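布艺番茄酱与一张早餐桌：访诺托夫洛生活教具室负责人

诺托夫洛（Notovlow）生活教具室设在一栋旧办公楼的二层，面向学前教育机构和康复训练机构提供仿真餐桌教具的借用与研制服务。教具室现有在册教具819件，涵盖餐具、食物模型、布艺制品和小型厨房设备四类。七月，本刊就教具的选配、布置与管理，采访了教具室负责人赛义德·纳贾菲（Saeed Najafi）和负责布艺制作的猜瓦·素旺那叻（Chaiwat Suwannarat）。

采访在上午九时开始。纳贾菲首先介绍了教具室的工作范围。他表示，教具室成立之初只收集厨房用具，后来应借用单位的要求，逐步增加了食物模型和布艺制品。“老师们反映，只有盘子和杯子，孩子坐下来不知道要做什么。桌上有了草莓，有了一片橙子，他就会想到把它盛到哪里，递给谁。”

他认为，餐桌是家庭生活中内容最为集中的场所之一。一次普通的早餐包含取用、盛放、传递、加热、收拾等多个环节，每个环节都有相应的器物。教具室的任务，是为每个环节找到大小合适、形象清楚、便于清洁的物品，并使之能够在同一张桌面上配合使用。

谈到选配标准，纳贾菲说，首要的一条是辨认容易。颜色应当分明，形状应当典型，避免让使用者在“这是什么”的问题上耗费过多时间。“我们曾经收到一批做得非常精致的点心模型，有夹层，有糖霜，摆在柜子里很好看。借出去以后，老师说孩子们把它当成了积木。后来这批东西就退出了常用目录。”

在他看来，水果是最稳妥的入门教具。草莓和柑橘类水果轮廓鲜明，即使年龄较小的儿童也能说出名称。盛放水果的碗不宜过大，盘子则应留有余地，以便练习分装。杯子要带把手，教师可以借此讲解握持的方法以及把手的朝向。

关于加热设备，纳贾菲作了较为详细的说明。教具室将小烤箱列为“需单独讲解”的一类，借出时须附使用须知。他说，练习内容以认识门、拉手和旋钮为主，不安排通电操作。“家里的烤箱就在台面上，孩子每天都看得到。与其一味不许他靠近，我们希望老师能带着他把每个部位认一遍，讲清楚哪里会烫，哪里由大人来动。”

猜瓦·素旺那叻负责布艺制品已有多年。她此前在凯达尔（Kerdale）的一家服装工坊从事绣花工作，加入教具室后，陆续制作了布艺蔬菜、面包和调味品。她介绍，调味品是借用单位提出需求较多的一类，其中以番茄酱最受欢迎。

“番茄酱的颜色所有人都认得，”她说，“做成布的，掉在地上不响，也不会碎，孩子抱着它满屋子走，老师也放心。”

她表示，布艺制品的难点在于标签。瓶身只需选定颜色、剪裁成形，标签却要在很小的面积内安排边框、数字和几行字母。线迹过密，布面会起皱；线迹过疏，字母又不易辨认。绣字时她通常先完成外框，再由上至下逐行处理，对线迹的轻微不匀并不刻意修正。“机器绣的字很齐，可是孩子摸上去没有什么感觉。手绣的字，线有高有低，他会用指头去描。”
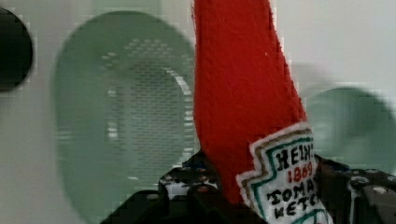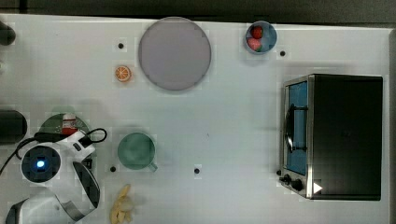

在桌面布置方面，教具室形成了一套成文的做法，其初稿由格鲁迪马奇（Grudimach）的一所合作幼儿园提供，后经多次修订。纳贾菲说，布置时首先确定大件的位置，再安放盘、碗、杯，最后放置食物。物品之间应留出手能伸入的空隙，不追求铺满。桌布一般不予使用，以免物品移动时起皱、带倒杯子。

他特别提到，布置不必过分整齐。“有的老师喜欢把所有东西排成一条直线，看上去像商店的货架。家里的早餐桌没有这样的。杯子离得远一点，碗靠边一点，都可以。孩子伸手去够，或者请旁边的人递过来，这本身就是练习的一部分。”

记者问及白色桌面的选择，纳贾菲答复说，教具室先后使用过木色、浅绿色和白色三种桌面，白色最便于观察颜色各异的物件，也最容易发现污渍，目前已作为常用桌面。浅绿色桌面仍予保留，供个别借用单位按需申请。

针对康复训练机构的使用情况，纳贾菲介绍，韦利（Ouali）的一家日间照料中心长期借用早餐桌系列，主要服务对象为需要恢复手部功能的老年人。该中心的反馈促使教具室对部分物品作了调整。老人们普遍认为，过轻的杯子不好拿，手上没有分量，反而容易碰倒；布艺制品则以软硬适中为宜，填充太松，握住时会塌下去。

“这条意见对我帮助很大，”素旺那叻说，“我原来一直按孩子的手来做，塞得比较软。后来给老人用的那一批，填充物加了不少，底部也加了一层衬布，让它放下去能站得稳一些。”她同时指出，两种规格在外观上十分接近，入库时容易混淆，因此在登记卡上分别注明，存放也分列两层。

在清洁与维护方面，教具室规定，硬质物品归还后逐件擦拭，晾干后入柜；布艺制品先检查线头和边缘，再视情况清洗。素旺那叻说，毛毡类面料长期使用后会起毛，边缘尤其明显，轻微起毛不影响借用，待标签或缝合处出现松脱时方予送修。修补所用的线按颜色分装，红色和绿色消耗最快。她本人不主张频繁清洗，理由是清洗次数过多会使面料变薄，形状也难以恢复。

对于遗失问题，纳贾菲坦言，小件食物模型的管理始终较为困难。草莓、橙片一类物品体积小，常被带进其他活动区，或者夹在收纳布袋的夹层中。教具室目前要求借用单位在归还前自行核对，缺件如实填写，一般不作赔偿处理。“让老师为了一片橙子写说明，没有必要。写清楚缺什么，我们补上就是了。”

教具室去年全年借出1000件次，其中早餐桌系列占600件次，现有32家机构与其保持固定借用关系。纳贾菲认为，早餐系列使用率较高，与其内容贴近日常有关。午餐和晚餐系列涉及的菜式因家庭而异，不同地区的教师对应当摆放哪些食物看法不一，选配工作仍在进行。

有教师提出，希望增加带有文字的物品，使餐桌活动与识字相结合。素旺那叻对此持谨慎支持的态度。她说，包装上的字母和数字是儿童最早接触的文字之一，许多孩子尚未认字，已能凭标签的形状和颜色指出家中常用的调味品。不过，她不赞成在每件物品上都绣字。“盘子就是盘子，家里的盘子上不写‘盘子’。该有字的地方有字，就够了。”

采访即将结束时，素旺那叻正在整理一批待修的布艺制品，其中有一只脱线的面包和两根褪色的胡萝卜。她表示，下一步计划制作一套布艺果酱，瓶盖能够取下，标签的文字尚未确定。纳贾菲则说，教具室正在编写早餐桌系列的借用手册，初稿完成后，将首先送韦利和格鲁迪马奇的合作单位征求意见。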